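Can a robot tidy up toys yet?
Posted in Home Automation by tallwood_gran

I have up to 1000 pounds put by and two grandchildren who leave balls, blocks and soft toys all over the floor. Is there a machine that will sort them into boxes by itself? The Lerora advert makes it look easy.

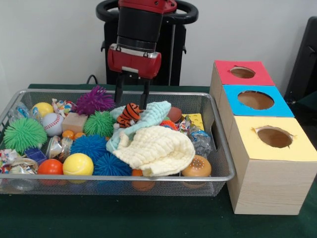

I don't need it to be fast. Overnight would do.

Follel
Not at that price. Hard balls are fine, but towels and plastic bags get muddled up with everything else and the arm has to work out where one thing ends. I timed one at a demo in October - 133 seconds for one sponge. 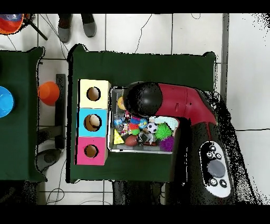
Shiny and see-through things are harder again. Ask the seller for an uncut video.

slaoui1327
Get a robot vacuum and a big basket.
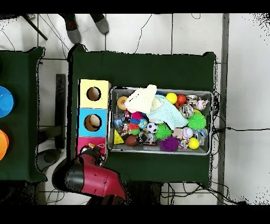
Mine does the floor at 2 in the morning, but it won't pick anything up - the kids still have to do that bit.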